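Home / About / Who We Are

About Estow Neighborhood Works

Estow Neighborhood Works is a nonprofit organization that connects residents of the Lanier and Turcotte neighborhoods with repair help, benefit enrollment, and contacts at public agencies. It is governed by a board elected by residents and operates from one office on Gonora Street.

This page describes what the organization does, how requests are handled, how it is governed, and what it does not do. Residents who only want to submit a request can go directly to the Request Help page.

Background

The organization began as a shared telephone line operated by two block clubs, one in Lanier and one in Turcotte. Callers reported broken streetlights, missed trash pickup, and blocked storm drains, and the person answering the line forwarded each report to the correct city department. The block clubs kept a paper log. After the first year the log showed that most callers had a second problem they had not called about, usually a utility bill or a housing repair. The line was reorganized so that each call included a short set of intake questions.

The two block clubs later merged their logs and incorporated as a single entity. The name comes from the Estow Building, where the first office was located. The building has changed hands and the office has moved, but the name was kept because it was already printed on the door cards used in both neighborhoods.

Service Area

The service area is bounded by the rail line on the north, the river on the east, Gonora Street on the south, and the city limit on the west. Addresses on both sides of Gonora Street are included. The area contains about 4000 households.

Requests from outside the service area are accepted for referral only. Staff will identify the correct agency and provide its contact information, but will not open a case. People who have recently moved out of the service area may keep an open case until it is closed.

Programs

Resident Navigation

Navigation is the core program. A navigator is assigned to each case and remains assigned until the case is closed. Navigators help with the following matters:

Utility payment plans and shutoff notices
Property tax deferral and homestead applications
Food and medical benefit enrollment
Replacement of identity documents
Complaints to the city about streets, lighting, drainage, and vacant lots
Voter registration and polling place lookup

Navigators complete forms together with the resident. They do not sign forms on a resident's behalf. Copies of submitted forms are given to the resident at the same appointment.

Minor Home Repair

The repair program covers small jobs that affect safety or access. Typical jobs are handrails, door locks, smoke alarms, loose steps, and dripping faucets. Work that requires a permit is outside the program and is referred to licensed contractors. Both owners and renters may apply. Renters need written permission from the property owner before work that changes a fixture.

Each job starts with a site visit. The visitor records measurements, lists materials, and explains the work in writing. If the resident accepts, the job is placed on the schedule. Materials are paid for by the organization up to a limit set by the board each year.

Tool Library

The tool library lends hand tools, ladders, and yard equipment to adults who live in the service area. The loan period is five days and may be renewed by phone if no other member has reserved the item. Power tools are lent after a short check of safe operation, which is done at the counter. Damaged tools should be returned with a note describing the fault. There is no charge for ordinary wear.

Block Contacts

A block contact is a resident who agrees to receive notices and pass them on to neighbors. Notices cover water main work, street closures, public hearings, and changes in pickup days. Block contacts do not collect personal information and do not handle cases. Training lasts one evening and is held at the office.

How Requests Are Handled

All requests follow the same steps, whether they arrive by phone, by web form, or in person.

Intake. A staff member records the name, address, preferred language, and nature of the request. Intake usually fits in one call. A case number is issued at the end.

Sorting. Requests are placed in one of two groups. Urgent requests involve a shutoff notice, an eviction notice, loss of heat, or a court date. All other requests are standard.

Assignment. Urgent requests are assigned on the same business day. Standard requests are assigned in the order received.

Action. The navigator contacts the resident, agrees on a plan, and records each step. If an outside agency is involved, the navigator records the agency's reference number so that the resident can follow up directly.

Closing. A case is closed when the resident confirms that the matter is finished, or when 30 days have passed without a reply to two attempts at contact. A closed case can be reopened under the same number. The resident does not need to repeat intake unless the address has changed.

Cases that depend on a decision by an outside agency remain open until the decision is issued. The organization has no control over the length of that review.

Language and Access

The office entrance and restroom are on the ground floor and are accessible by wheelchair. Phone interpretation is available during all office hours. Interpreters for in-person appointments should be requested when the appointment is made. Printed materials are available in large type. Home appointments can be arranged for residents who are unable to travel to the office.

Governance

The board of directors sets policy, approves the annual budget, and hires the executive director. Lanier and Turcotte hold the same number of seats. Any adult who has lived in the service area for at least one year may stand for election. Board members are not paid and may not be employed by the organization or by a vendor that holds a contract with it.

Board meetings are open to the public except when personnel or legal matters are discussed. Agendas are posted at the office and on this site before each meeting. Approved minutes are posted after the following meeting. Residents may place an item on the agenda by submitting it in writing to the office.

The annual residents' meeting will be held on 12th September in the hall next to the office. Business will include the election of board members, the financial report, and proposed changes to the service area boundary on the west side.
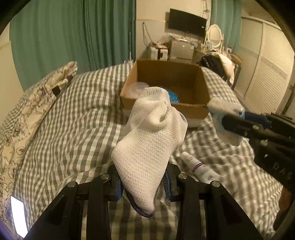 Proposed boundary changes are decided by a vote of the residents present. A change takes effect at the start of the next fiscal year, which begins in July. Cases that are open on that date are not affected.

Funding

Operating funds come from foundation grants, a city service contract, and individual donations. The city contract pays for navigation only. The repair program and the tool library are paid for with grants and donations, and their accounts are kept separately.

The organization does not charge residents for any service. It does not accept payment from contractors, landlords, or utilities in exchange for referrals. Donations that are restricted to a single household are not accepted.

Financial statements are reviewed each year by an outside accountant. The most recent statement can be read at the office during open hours or requested by mail.

Privacy

Case records are stored on a system that only assigned staff can open. Information is shared with an outside agency only after the resident signs a release that names the agency and the purpose. A release may be withdrawn at any time in writing. Withdrawal does not affect information that has already been sent.

Summary reports to funders contain totals only. They do not include names, street addresses, or case numbers. Residents may ask to see their own records and may request corrections. Corrections are added to the record together with the original entry.

What We Do Not Do

The organization does not provide legal representation, cash assistance, emergency shelter, or medical care. Residents who need these services are referred to agencies that provide them. The organization does not endorse candidates or parties. Voter information is limited to registration, deadlines, polling places, and sample ballots issued by the election office.

Staff and board members do not enter a home without an appointment. Anyone who comes to a door claiming to represent the organization should be able to show a photo card with the office phone number. Residents can call the office to confirm the visit before opening the door.

Working With Us

Open positions are listed on the Jobs page. Navigator applicants do not need a degree but must be comfortable with forms, records, and phone work. New navigators work alongside an experienced navigator before they are assigned their own cases. Preference is given to applicants who live in the service area.

Contractors who would like to be added to the referral list must provide proof of license and insurance. The list is reviewed every year, and contractors with expired documents are removed until new copies are received.

Complaints

Complaints about service should be sent first to the executive director, by letter or through the web form. A written reply is sent for every complaint. If the reply does not settle the matter, the resident may ask the board to review it. The review request should include the case number and a copy of the reply.

Request Help / Tool Library / Board Agendas and Minutes / Jobs / Donate / Contact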